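# Tea at half past ten, and a robot on bench 4

I'd been told to ask for the assembly lead at Aitken, and that she'd be the one with the loudest laugh in the building.

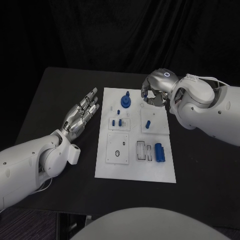

She was, too. We met in the canteen at the Gollilbridge site (good scones, terrible chairs) and she'd been on shift since six. She has put together small plastic and acrylic parts for most of her working life, and since January she has shared that job with a two-armed robot.

"I wasn't keen," she says. "I'll be straight with you. I went home that first night and told my husband I'd be stacking shelves by summer."

She isn't stacking shelves. Her day has changed a lot, though. She used to build kits from start to finish, and now she sets out the parts, checks what comes back and does the fiddly jobs herself.

"Pegs are the worst," she tells me, holding her finger and thumb a hair apart. "You do 90 of those before dinner and your hands let you know. So if something else wants to pinch little blue pegs all morning, lovely, it can have them!"

And how is it at pegs?

"Slow. Ever so slow. I could do three and drink my tea. But it doesn't get the ache I get, here" - she taps the base of her thumb - "and I've slept better, I really have."

What bothers her is the quiet. The bench used to seat four people and they talked all day long, about holidays and bad knees and whose lad was getting married. Two of them have moved over to the Brandville order, one has retired, and she's the one left.

"You can't have a natter with it. I do talk to it, mind. I tell it off."

The firm calls the whole project Ostska, a name she can't stand, and it came with a training course. She got a pay rise at the end of it, smaller than she'd hoped for. She can now change the layout sheets herself, which she's proud of, and she has strong views on them. The first lot had the outlines too close together, she reckons, and she said so for weeks before anyone redrew them.

"They'd never asked us where we put things. I've got a way of laying a tray out, we all had, and that was just in our heads. Now they come down and ask me."

I wondered if that worried her, handing over what she knows. She thought about it for a good while and ate the rest of my scone.

"A bit," she says. "I'd want the younger ones to learn it by hand first. I've told the manager that and he wrote it down, so we'll see."

Then her break was over, and she was off back to the bench with her mug still half full.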